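Chapter 6
Colored Light and the Appearance of Surfaces

6.1 Introduction

Chapter 5 treated the light source alone. In most practical work the source is of interest only because it falls on something: a wall, a printed page, a tray of fruit. The light that reaches the eye is then the product of two quantities, the spectrum of the source and the reflectance of the surface. Both vary with wavelength, and both must be known before the color of the reflected light can be predicted.

A surface cannot return light that it does not receive. A red cloth under a lamp that emits only blue looks nearly black, and two paints that match in daylight may differ plainly under a shop lamp. The second effect is called metamerism and is taken up in Section 6.4, using the paint samples measured by Chraibi and Fung.

White surfaces are a special case. A good white reflects all visible wavelengths almost equally, so the spectrum of the reflected light closely follows that of the source. For this reason a white tile serves as the reference in most reflectance measurements.
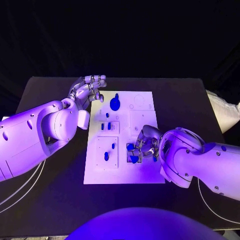
The eye adapts to the source, and this complicates matters. After a few minutes under a yellowish lamp, an observer will again call a sheet of paper white. Adaptation is less complete when the source is strongly colored, and it fails when large parts of the spectrum are missing. An instrument does not adapt at all unless a correction is applied to its readings.

Section 6.2 defines spectral reflectance and gives the units used in the rest of the book. Section 6.3 covers adaptation and the Naciri correction. Readers who need only the working formulas may go directly to the table on page 323.

Terms introduced in this chapter: reflectance, reference white, metameric pair, adaptation.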